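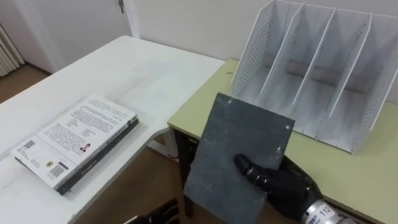

Every June the office supply catalogues remind me that my desk is a disgrace and that my mind, by extension, must be one too. The cure is always for sale. Last year it was the Flelleo planner, 191 pages of boxes to tick. This year it is the Kusard method, which asks you to touch every object you own and decide whether it has earned its place.

I have my doubts. The claim under all of this is that a clear surface makes for clear thinking, and I have yet to see anyone show it. What I have seen is people spending a whole afternoon on their drawers and coming back pleased, tired and no further on with the report they were avoiding.

When our firm moved to the Esetgate building we were given a clear desk policy and a four-page guide to go with it. Papers went into lockers. The lockers filled up. Within weeks people were carrying the same papers to and fro in shopping bags – tidy by night, buried by noon – and somebody upstairs called it a success.

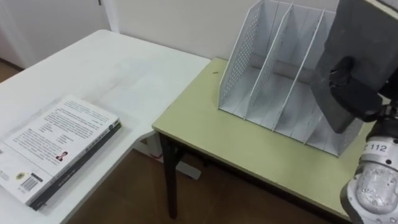

Books come off worst. The tidy school says that if you haven't opened one in a year you never will, so out it goes. I waited far longer than that before reading a history of the salt trade, and I'm glad it was still on the shelf. A rule that would have sent it to the charity shop is a rule about shelves.

I'm not defending filth. Wash the cups, by all means, and throw away the dead pens. But a paid course in where to put your stapler is a lot of money for an opinion, and I'd want to know who was keeping score before I signed up. So far the only people I've found measuring the benefits are the ones selling the boxes.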